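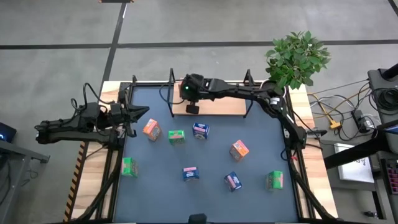 Fig. 1. The small boxes, two orange, three green and three blue, spread out with none of them touching.

Which Box Is It? Colour, Position and Finding Your Breakfast

Design and Communication, second year project report

Why I picked this

I wanted to do something about shops without having to invent a shop, and I'd been grumbling for months about the cereal aisle at the Zolo in Brultton. Every time they move things round I stand there like a lemon for ages looking for a box I've bought a hundred times! So I started wondering what I was really looking for when I looked. Is it the name? The cartoon? Or is it just a blob of orange somewhere near where the orange blob was last time?

My guess at the start was the blob. I wrote in my proposal that people find a packet by its colour first and only read the name to check, and that if you tip the packet over or mix it in with others of the same colour, reading has to do more of the work. I still mostly think that's right, although one bit of it fell over quite badly and I'll get to that.

What I did

There were two parts. The first was a sheet of 18 picture questions put up on the Botside survey page in April. Each one gave you a second's look at a group of packets, then asked you which colour had been in a certain spot, or which packet had gone missing. You could skip any you didn't fancy, and lots of people did, especially near the end. I got 164 people, which I was thrilled with, and 1034 answers between them once I'd thrown out the blank ones.

The second part was hands-on and much more fun. I set boxes out in three ways: scattered flat with gaps between them, bunched together by colour, and stood up in a row. Then I asked friends and a few patient people from my course to point at the one I named as fast as they could. I timed it on my phone, so please don't treat the timings as proper science. My thumb is not a laboratory instrument.

The scattered layout was the hardest to get right. If you lay boxes out by hand you always end up making a pattern (I kept making a sort of flower), and people spot a pattern. In the end I shut my eyes and dropped a handful of dried beans, then put a box wherever a bean had landed, nudging any that ended up touching. I also turned some at an angle, so that the front panels weren't all facing the same way. That slowed everyone down more than I'd expected, me included.

The bunched layout was meant to be the easy one, with each colour in its own little heap. Two boxes leaning on each other turned out to be a pain, though, as the front one hides the best part of the one behind and you have to go by a corner or a side panel. On my sheet I marked those goes with an L for "leaning" and kept them apart from the rest. 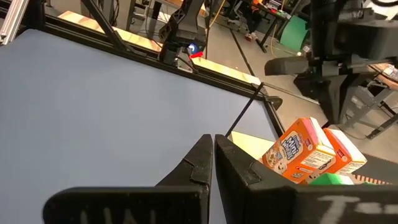
Several of the written comments on the survey made the same complaint, that I'd been testing memory and calling it looking. One person put it very bluntly and said that if you can't go back and check, all you can do is guess from the colour, so of course colour came out on top. I sulked over that one for an evening and then had to admit it was fair. If I did it again I'd leave the picture up for half of the questions and take it away for the other half, and compare.

What I found

Of the 1034 answers, 665 were right. That's just under two thirds, and higher than I'd bet on. Questions about colour did best. Questions about how many of each colour there were did worst, and people were often very sure of themselves while getting it wrong. Quite a few wrote things like "easy!" in the comment box next to a wrong answer, which cheered me up no end.

In the pointing part, the row of standing boxes beat everything. Nobody had to turn their head sideways, the fronts all faced one way and the names were at the top where you could get at them. People swept along from left to right, even when I'd just told them the box was at the right-hand end. I tried it with my flatmates' actual breakfast shelf as well and they did exactly the same thing in their own kitchen, at seven in the morning, half asleep.

The bit that fell over was my idea about size. I'd been certain the tallest box would always be found first, and it wasn't. What mattered more was having something different on either side of it.
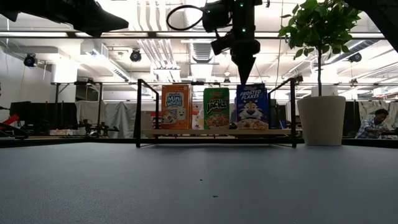 An orange box next to a green one next to a blue one is about as kind as a shelf can be, and I think I made it too easy by sticking to three strong colours. Real aisles have five kinds of yellow. Anything small and pale got overlooked over and over, particularly when it was tucked back between two bigger neighbours, and one person swore blind that I'd added it while they blinked.

Things I'd change

More colours that are close to each other, definitely. A proper timer. Fewer questions, as the last few hardly got answered at all. I'd also like to ask people which cereal they have at home, so I could see whether they find that one quicker than the others.

My question sheet and the tally are in the appendix, with the leaning goes listed separately. The paper copies are in the project folder in the Okonkwo study room, second shelf down, in the green binder.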